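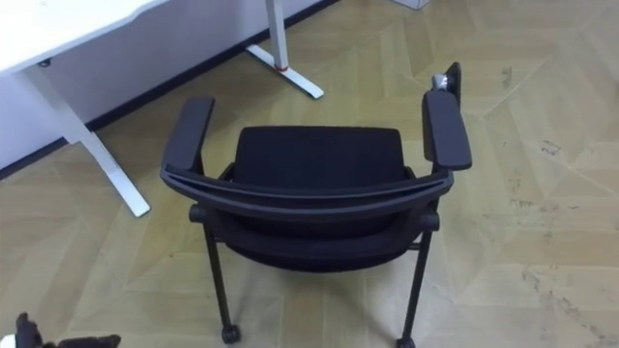

Evanthia Kourkoulas called me back while she was giving a dog a pill, so the first few minutes of our talk were mostly her saying "swallow, swallow, good boy." The good boy is Paul, a beagle mix with a gray chin and, as of last month, no spleen.

I'd gotten in touch because of a letter she put up on the bulletin board at the feed store in Gredlow. It was a copy of her bill from the emergency animal hospital over in Wisau, with one line circled in red. The estimate she signed at the front desk had said $790. The bill she got at pickup was for more than four times that, and the circled line was an overnight monitoring charge of $880 that she says she never agreed to.

"I'm not mad that they operated," she told me. "I want that in there first. He'd be dead. I'm mad that I found out what it cost with my card already in my hand."

She had noticed Paul's belly was tight on a Sunday evening (he'd left his dinner, and this is a dog who once ate a bar of soap) and drove him straight over. An ultrasound showed a mass, and she signed for the scan, bloodwork and fluids. The surgery she okayed by phone at one in the morning, and this is where the two sides part ways.

"She said it needed to be now, and I said do it," Evanthia said. "I asked what it would run and she said they'd go over it with me. I was sitting on my kitchen floor. I didn't push."
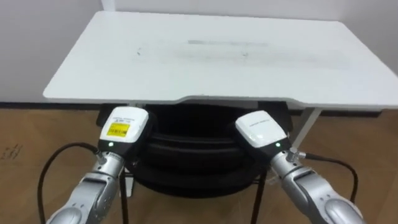
I asked whether she would have said no if she'd heard a number. She took a while with that one.

"No," she said. "But I'd have called my brother before morning and not after. I'd have asked about paying in pieces. You get to do that when you know."

So I drove to Wisau. Kálmán Fekete has managed the hospital for two years, and I'll admit I expected him to send me off with a printed statement. He talked to me for most of an hour instead. He had Evanthia's permission to discuss the case and he had the call notes out.

"The notes say 'owner consents to surgery,'" he said. "They don't say a price. I can't tell you one was given, and our policy says it should be."

He does stand behind the monitoring charge. A dog that loses its spleen can throw a bad heart rhythm in the first day, he said, and somebody has to be awake watching for it. "That's a technician's whole night. I won't call it padding. Should she have heard about it before it happened? Yes."

The hospital has since taken the $880 off her bill. Fekete says that starting in August, any change to an estimate made by phone will also go out as a text, and the owner has to answer it unless the animal is crashing.

I called Evanthia to ask what she made of that. She's glad about the text messages - "why wasn't that the rule already?" - and less sure about the rest. She is still paying off the surgery, and the lab report on the mass came back benign, so there's that.

The letter is still up at the feed store. She says she'll take it down once she sees the new policy in writing. Paul goes in to have his last stitches checked on Thursday, and he has already figured out how to get the cone off.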